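### 3.2 The household cup and the idea of "one serving"

When people tell us what they drank yesterday, they nearly always tell us in cups. They had a cup of coffee before work, a cup of tea when the children came home, and maybe half a cup of something warm before bed. It is a friendly unit and an old one, and we would be sorry to see it go, but anyone who has tried to turn a week of diary entries into milliliters knows how much trouble it can cause. In this section we describe how we dealt with the cup as a measure in the Gindirlow diaries, what our households told us about it, and where we think the older habit of assuming a single standard size has led people (ourselves included, in our earlier work) a little astray.

The diaries were kept by 459 adults in Gindirlow and the neighboring district of Zundelitz, who wrote down every drink they took at home over 16 days. We chose to start in October, when hot drinks are back in season but the holiday visiting has not yet begun, and we asked people to use whatever they normally used. This last point mattered a great deal to us. Earlier diary studies, including the small pilot run by Dede Asante, handed out a marked beaker and asked people to pour into it first and then into their own cup. Many did so faithfully for the first few days and then quietly stopped -- and who can blame them, with a kettle boiling and a bus to catch? We decided it was better to let people drink as they always do and to do the measuring ourselves, once, at the kitchen sink.

Each household was therefore visited before the diary began. The visitor asked the diary keeper to bring out the cups they expected to use, and then to fill each one with water "as you would for yourself." The water was tipped into a measuring jug and the volume written on the inside cover of the diary, next to a short name for the cup chosen by its owner. We had first planned to use numbers for the cups, but people forgot their numbers almost at once, while hardly anyone forgot "Grandma's," "the chipped one," or "the big brown." Mugs with a simple handle and nearly straight sides (Figure 4) were the form most often brought out for everyday use, with cups and saucers generally kept back for guests.

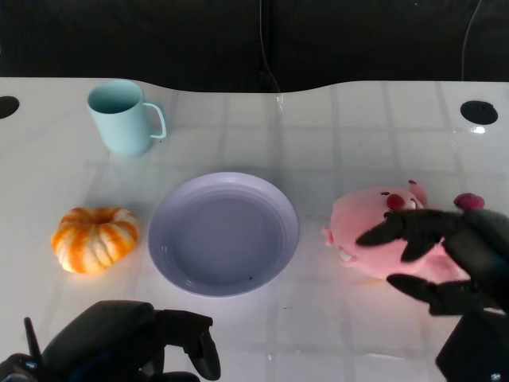 **Figure 4.** A plastic mug, light blue, with a loop handle and a slight taper.

It is worth dwelling for a moment on the difference between what a cup can hold and what a person puts in it. The first is a property of the cup, and can be found with a jug and a steady hand. The second belongs to the person, and to the drink as well. Tea drinkers who take milk leave room for it. People with stairs to climb leave room for the stairs. Parents pouring for themselves while holding a small child leave a good deal of room, and several of them told us so with some feeling. For these reasons we recorded the usual fill and used it in all of the conversions that follow, keeping the brim volume only as a check against copying errors.

A second question was whether the usual fill stays usual. Yaa Akolgo suggested that we go back to a small group of households after the diary was over and simply ask them to pour again, and we are very glad that we listened to her. We returned to 20 homes, and the talk over those second pourings taught us nearly as much as the jug did. People were often surprised to see their own first figure. One woman had swapped her morning cup for a larger one halfway through and had gone on writing down the old name, which to her mind meant "my morning coffee" and had nothing to do with the object at all. We have since added a line to each diary page asking whether any cup has been changed, lost, or broken.

Refills deserve a word too. The Osei coding sheet, which we adopted with small changes, treats every refill as a fresh serving at the full usual amount. This works nicely for water and for coffee, but less so for tea from a shared pot, where the second cup is often a splash to warm up what is already there. Where the diary keeper had written "topped up" or "a drop more," we coded half a serving. Where the wording was unclear we left the entry as a full serving and marked it, so that other readers can make a different choice if they wish. The Nusa sheet handles this with a separate column for top-ups, and if we were starting over we would probably follow it -- though our diary keepers had plenty of columns to fill in already, and they were very patient with us.

Finally, we did not round the volumes to the nearest 100 milliliters, as is sometimes done to make tables easier to read. Small cups suffer badly from that kind of rounding, and it was the small cups that were most likely to belong to our oldest participants, whose drinking at home we were especially anxious to record well. The unrounded values are used in Section 3.3, where we turn to drinks taken from bottles and cans.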